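Budget for the foam, please

Every spring I get asked to look over somebody's equipment plan, and every spring I end up writing the same thing in the margin next to the big number at the top. What about the pads?

So I may as well put it on a page where I can point people to it.

The plan I read this month came from the Okstead office, and it's a nice piece of work. Two hand-held grippers, a spare mount, a decent workstation, a line for storage, even a line for coffee (which I approved with great joy). The grippers come to 771 dollars each. And then, for consumables, a zero. Not a small number, a zero! I read it twice in case I'd missed a page.

I love these tools, I really do. You pick one up, you squeeze, you put the cup in the bowl, and you do it again until your thumb complains. They're cheap next to an arm, they don't need a fence, and a new person can be useful with one before lunch. But the part that touches the world is a strip of soft stuff on a hard plate, and soft stuff wears out. The edges go first. They get fuzzy, then they fray, then one day the layers start coming away from the backing and your grip on anything thin gets a little strange. You don't notice the day it happens. You notice when somebody goes back through a pile of sessions and asks why all the spoons are crooked.

My own rule is to price a year of the tool, pads and all, before I compare it with anything. A pad set from Drallusa is 47 dollars. That sounds silly for foam and a plate with screw holes in it, and I said so to Aatos Kemppainen, who does the buying at Arnach and has heard me complain about most things by now. He told me to try cutting my own. I did. It took me an entire evening and they came out two different thicknesses, and I've been paying the 47 ever since with a much better attitude.

Then there's everything else that never gets a line. Cables, for one. You always need more cable than the drawing says, and longer, and it ends up all over the carpet until somebody puts 179 dollars into covers and ties. Put it in the plan at the start! It's a rounding error in the total and a huge fight in June, when the money's gone and you're begging for it out of the travel budget.

Tables too. I used to tell people any table would do. I've changed my mind about that, mostly after a long stretch of working on a shiny one under overhead lights, where half the top goes white with glare and the grain just vanishes. A dull mat costs very little. A different table costs a bit more, plus the argument about who gets the old one.

The Ma people do this well, by the way. They buy the tool and the pads on the same order, so there's never a separate request for somebody to turn down. I've stolen that and I think Okstead should steal it too. I've sent the plan back with the zero circled, and I left the coffee alone.

Page last changed: 20th March
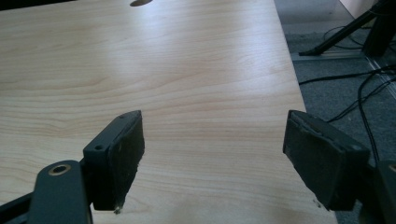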